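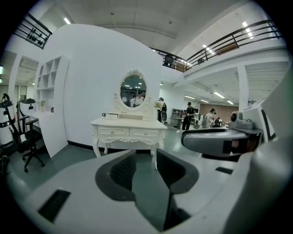 The main room at Drutura, with the white vanity table in the middle and one of the hand-held grippers in front.

Visit to Drutura in Gokel: the software side of hand-held demonstrations

In August I had the opportunity to visit Drutura, a company that makes software for robot learning. They have their recording rooms and their offices in the MacPherson building in Gokel, twenty minutes by tram from the main station. I work on motion planning for a different kind of robot, so my questions were mostly about data quality and tools, and less about the mechanical parts.

The visit started at nine in the morning with coffee and a short talk. After this we went down to the main room, which is larger than I expected. It has a smooth green floor, a walkway with a black railing above one side, and furniture that you would rather look for in a home. Several people were working there at the same time.

How a recording is made

An operator holds one gripper in each hand and does an ordinary task at the furniture. No robot arm is needed for this step. The software must later find out where each gripper was at every moment, how wide it was open, and what was in front of it. From this a robot arm can learn the same movement.

The vanity table is one of their standard stations. The tasks there are simple to say and difficult to do well: open a drawer, put a small object inside, close it again, move a box to the other side of the mirror. The drawer knobs are small, and a grasp that is a little bit wrong will slide off.

I was allowed to try the drawer task. I found that I had to move slower than with my bare hands, and that I looked all the time at the tips of the fingers. The operators told me this changes after the first day.

Finding the position of the gripper

Each gripper carries a white cube with black-and-white marker patterns on its faces. A camera at the head sees the cubes, and the program calculates the position and the rotation of each one. When a cube is turned so that only one face is visible, the result becomes less stable – especially the rotation. For this case the program uses also the images from the gripper side and compares the two estimates. If they disagree for too long, this part of the recording gets a flag.

The engineers spent a long time on the mirror. A mirror shows people and lamps in places where they are not, and the early version of the tracker accepted such points as real ones. The movement of the camera was then estimated wrongly, and the error was growing during the recording. Now there is a step that finds flat reflecting surfaces first and masks them. I asked if the glossy floor makes the same problem. It does, but weaker, and it is handled by a simple filter.

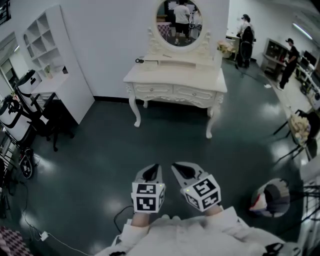 Plovgate, the checking tool

After lunch we saw Plovgate, which is the internal tool for reviewing the recordings. For me this was the most useful part. The screen shows the head view, the gripper views and a time line with the opening of the fingers. A reviewer can cut the beginning and the end, mark a failed grasp, or send the file back.

On the day before our visit the team had loaded 1165 recordings. Of these, 873 passed all automatic checks, 266 went to a person for review, and the rest were rejected because of missing images. I think this is a good ratio, but I would like to see it for a longer period. Their goal for the vanity station is 3000 accepted recordings before they train the next version of the model.

One detail I want to copy in my own work: every rejection must have a reason from a short fixed list, and the free text field is optional. Before, reviewers wrote long comments which could not be searched.

Questions at the end

We had half an hour for questions. I asked how the planner uses a path recorded by a human hand, when the robot arm has different joint limits. The answer was that they first test if the arm can reach all the points. If it can not, they try to move the base of the robot – only in simulation – and the recording is left out for this robot when there is still no solution. It is kept for the other arms.

They do not yet have a good method for contact forces. A drawer that sticks looks nearly the same in the images as a drawer that moves freely, and the model pulls both in the same way. A small force sensor in the finger is planned for next year.

Practical notes

Visits to the MacPherson building must be requested by e-mail, and groups are kept small. Bring shoes with soft soles for the green floor. The talk was in English, and the slides were sent to us afterwards.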